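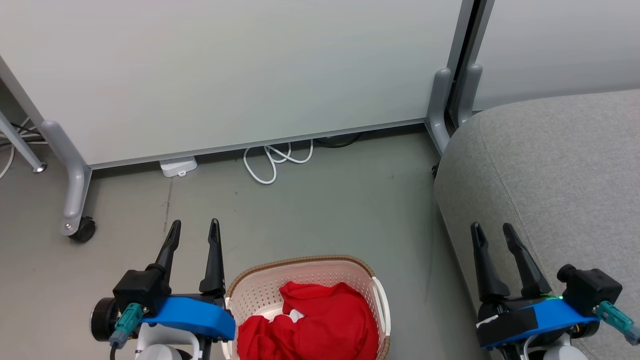

Setup and Upkeep of the Trokar Two-Arm Cell

The Wosach workshop has used the Trokar cell for laundry handling trials over 600 hours. Installation was carried out by Konrad Hubmann and took one afternoon. The grippers have black pointed fingers on blue housings, and a finger pair can be changed without removing the motor block. The teal connector plugs are easy to find by sight, although they should be checked for play every 50 hours.

Cable routing is the weaker point. The manual offers one page on the subject, and cables left on the floor beside a basket or under a whiteboard stand must be secured by the operator. Tape on a gripper housing should be inspected at each service.

Replacement fingers ordered from Plirkow arrived in August. Recommended, with reservations about the manual.

Reviewed by Flurina Prantl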